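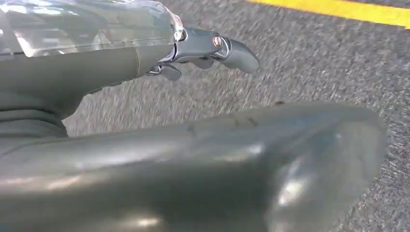
A jointed metal finger with a copper-colored pin at the knuckle.

Griltthorpe Heritage Office
The Office is today publishing an update on the tiled mural at Codari Market Hall, which is being taken down ahead of drainage works under Italach Road. The thread covers the removal, storage, the temporary entrance, and the arrangements for public comment. 1/23

Griltthorpe Heritage Office
The mural stands on the north wall of the hall, facing Italach Road. The new storm drain will pass directly beneath that wall, and the city engineer has advised that the tiles could not safely remain in place while the ground below them is dug out and refilled. 2/23

Griltthorpe Heritage Office
The mural is made up of 231 panels. As of this morning, 176 have been taken down, recorded and moved to storage. The remaining panels are in the upper rows and above the doorway, where the mortar is harder and the work is slower. 3/23

Griltthorpe Heritage Office
Removal is being carried out by Yousafzai Conservation under contract to the Office. The contract was awarded after an open tender. It covers removal, cleaning, minor repair and reinstallation. The tender summary may be read at the Office front desk during opening hours. 4/23

Griltthorpe Heritage Office
For residents who are new to the district: the mural shows the produce trade along the old canal, from the loading of the boats at the left-hand end to the scales and stalls at the right. It was fixed to the wall when the hall was enlarged, and the names of the first stallholders are painted along the lower border. 5/23

Griltthorpe Heritage Office
The lower border was removed first and in full. Each name was checked against the market register before the tiles left the site. Two spellings on the wall differ from the register. The wall spellings will be kept as they are. 6/23

Griltthorpe Heritage Office
Panels are cut free from behind with a wire saw, faced with tissue and a removable adhesive, and lowered in padded trays. Each tray carries a row letter and a panel number. The same marks are written on a full-size drawing of the wall held by the Office. 7/23

Griltthorpe Heritage Office
Some damage has been found that was not visible from the street. Water had been entering behind the fourth row for many years through a failed gutter joint, and salts have lifted the glaze on a number of tiles showing the weighing scales. These will be treated before any other repair is attempted. 8/23

Griltthorpe Heritage Office
The gutter joint is the property of the market, and its repair has been added to the works now under way. The Office thanks the market management for agreeing to this at short notice. No part of the cost will be passed to stallholders. 9/23

Griltthorpe Heritage Office
Statement from Virgil Ardeleanu, Director: "The wall was in poorer condition than our last survey led us to expect. The survey was done from ground level and should have been done from a scaffold. Future surveys of tiled walls in our care will be done at close range." 10/23

Griltthorpe Heritage Office
On storage. The panels are being held in 3 rooms at the former customs building. Temperature and humidity are logged, and the trays are stacked no more than four high. The building is not open to the public, but the Office will hold viewing sessions there in January – details at post 17. 11/23

Griltthorpe Heritage Office
On timing. The road contractor has told the Office that the drain section beneath the hall will take 6 months from the closing of the lane. Reinstallation of the mural can begin once the ground has settled and the wall has been checked for movement. 12/23

Griltthorpe Heritage Office
The Office is not able to give a completion date at this stage. Several residents have asked for one. A date given now would depend on the settlement readings, and those cannot be taken until the trench is filled. It will be announced when the readings are in. 13/23

Griltthorpe Heritage Office
On position. The mural will return to the same wall. It will stand slightly higher than before, as the finished pavement on Italach Road is to be raised to meet the new curb. The order and spacing of the panels will not change. 14/23

Griltthorpe Heritage Office
Earlier reports that the mural would be moved indoors are incorrect. An indoor position was considered and was set aside after consultation, in which most respondents asked that it remain visible from the street. 15/23

Griltthorpe Heritage Office
On access. The Italach Road entrance to the hall is closed. Shoppers should use the canal-side entrance, which has a ramp and an automatic door. Deliveries continue through the yard, but vehicles must leave the yard by 9:30 a.m. while the lane closure is in force. 16/23

Griltthorpe Heritage Office
On viewing sessions. Small groups will be admitted to the customs building in January. Places are free and must be booked at the Office front desk or by telephone. Families of the stallholders named on the border may book ahead of general release and should mention the family name when calling. 17/23

Griltthorpe Heritage Office
Visitors will be asked to leave bags at the door and not to touch the tiles. Photography without flash is allowed. The building has stairs at the main door – please tell staff when booking if step-free entry is needed, and the side door will be opened. 18/23

Griltthorpe Heritage Office
On missing tiles. Single tiles were lost from the boat scene before the mural came into the care of the Office, and the gaps were filled with plain cement. If any resident holds a tile that may have come from the wall, the Office would be grateful to see it. It will be returned to the holder if it does not match. 19/23

Griltthorpe Heritage Office
Where no original tile can be found, the gap will be filled with a new tile in a plain matching color, marked on the back as a replacement. The painted design will not be guessed at. This follows the approach used on the canal office floor. 20/23

Griltthorpe Heritage Office
On comments. The draft plan for reinstallation, including drawings of the raised position and the proposed lighting, is on display in the market hall beside the canal-side entrance. Written comments may be left in the box there or handed in at the Office. Comments on the road scheme itself should go to the city engineer. 21/23

Griltthorpe Heritage Office
The lighting proposal has drawn the most comment so far. Residents of the upper floors opposite have asked that the lamps be switched off at 10 p.m. The Office has asked the lighting designer to provide for this, and the drawings on display will be replaced once the change has been made. 22/23

Griltthorpe Heritage Office
The next update will be issued when the doorway panels are down. Questions about bookings should be made by telephone or at the front desk, as replies to this thread are not checked outside office hours. 23/23

Griltthorpe Heritage Office
Correction to post 16: the vehicle rule applies to the main yard only. Traders using the small yard behind the fish stalls may load and unload there until noon, as before.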